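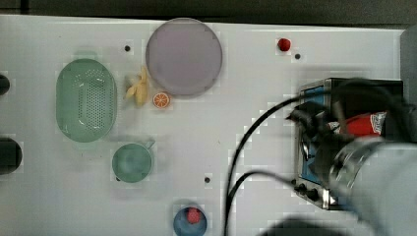

*Play kitchen table, toaster oven side*

**Pretend food people, come look at this banana**

**mintcolander** wrote:

I have over 300 pieces of play food at this point and the peeling banana is still my favorite thing anybody makes! The strips fan out and you get that pale inside, so a kid can "prep" it before it goes on a plate. The orange slice is a close second (look at the little segment lines!).

My plan is to get everything down to one table: big lavender plate, green colander, matching cup, blue bowl for the berries, toaster oven on the right. What would you add? What would you take away?

**Flunel** wrote:

Oh I love that mint green. Colander and cup in the same color makes it feel like a real set, even with everything else mixed. I'd add a second plate right away. One plate means one customer, and at our house there are always two customers and they are both very hungry.

**ollanari_attic** wrote:

Great colors, but I'm going to argue about the toaster oven. It takes up so much of the table! Mine went on a low shelf in November and the kids started using the whole tabletop for chopping and serving. They play longer now, too.

**mintcolander** wrote:

> I'm going to argue about the toaster oven

Noooo, the oven is the star! Everything gets toasted here. Banana, toasted. Orange, toasted. I can see the shelf working if you have the height for it, but my kids want it at elbow level.

**Deschamps** wrote:

With mintcolander on this one. Keep the oven, lose the big plate. Two small ones fit in the same spot and they stack.

**Flunel** wrote:

Lose the PLATE? It's the prettiest thing on there.

**murnness2** wrote:

Can somebody settle the little red round one up by the plate? I say tomato, my daughter says cherry and she will not be moved.

**Deschamps** wrote:

Tomato. Although I'd serve it as a cherry if she asked me to.

**ollanari_attic** wrote:

Cherry! And whatever it is, put it in the blue bowl with the other red one before it rolls under the couch. I have lost so many that way.

**mintcolander** wrote:

Into the bowl it goes. Oven stays, plate stays, second plate is on my list. Still taking votes on tomato/cherry!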